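4.3 Loading the film and testing the picture

Before the first show, the feature must be copied to the Gelport server. A long film can take up to 100 minutes to copy, so please start in the afternoon.

1. Turn on the server and wait until the green light stops blinking.
2. Connect the Cilik drive to port 2. Do not use the front port – it is only for trailers.
3. In the menu, choose Library, then Import. Select the film title and press OK.
4. When the copy is ready, type the hall code. For the Skumdale hall the code is 383.
5. Open Playlist. Put the trailers first, then the feature, then the house lights cue.

Note: If the film has an intermission, add the cue by hand. The server does not read it from the drive.

Caution: Never remove the drive while the import is running. The file will be damaged and you must begin again from step 2.

6. Set the sound level to 25 and play the first reel with the hall doors closed.
7. Show a test image. Check the focus in all four corners and compare the colors with the booth monitor.

If the colors look too warm, see section 4.5 or ask Milovan Gashi before you change the lamp settings. 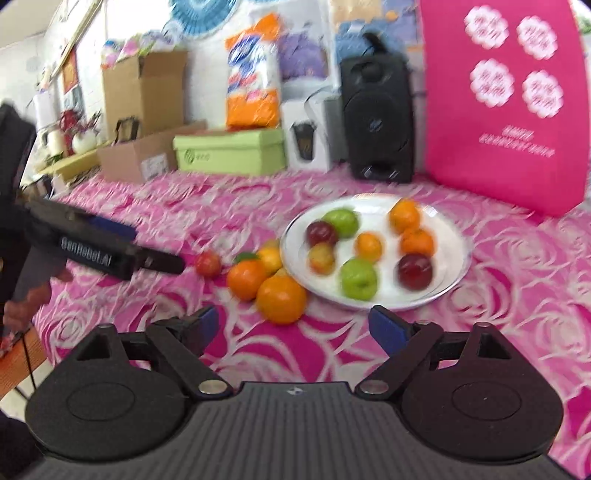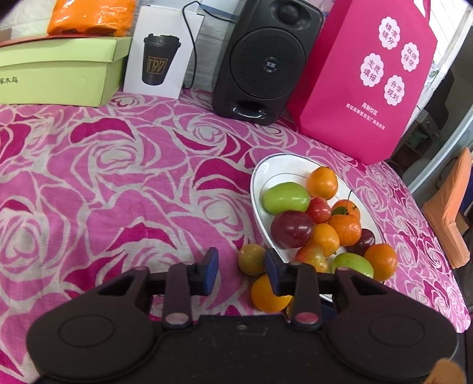

Stills with fruit on a pink tablecloth.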